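Peg board trials at the Stinport bench

The manipulation group at Tratov has finished the first round of its peg board work, which looks at how a robot arm can learn to handle small parts that fit only one shape of hole. The job is easy for a person and still awkward for a machine, as a peg that leans by a few degrees will jam against the rim.

The method uses two views. One camera is fixed and takes in the whole work area. The other rides on the wrist and looks past the gripper fingers at the board, where it can pick up the edge of a hole or the tilt of a peg.
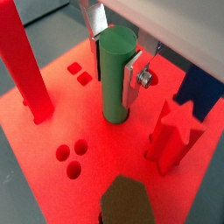
Wrist view: the gripper fingers on either side of the green cylinder, which stands in its round hole.

We trained the controller, called Inthanon, on 2864 recorded attempts, and kept 276 more back for testing. Each attempt was cut into short stages (reach, grip, lift, place) and the controller was scored on each stage by itself. Of the 276 test attempts, 156 were completed from start to finish. Most of the failures came in the last stage, when the wrist camera's view of the hole was blocked by the part being held.

Training with the fixed camera alone gave a lower score at the grip stage. Taking it away altogether made the arm slow to find pegs that were off the board.

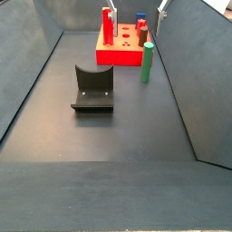

Fixed view: the green peg stands on the tabletop in front of the red block, with the gripper open above.

The next round will take the training set to 4000 attempts and add a short search movement before placing. Mekgate will run the same tests on its own arm in June, using the same board and scoring sheet. The stage scores are in the group's shared folder.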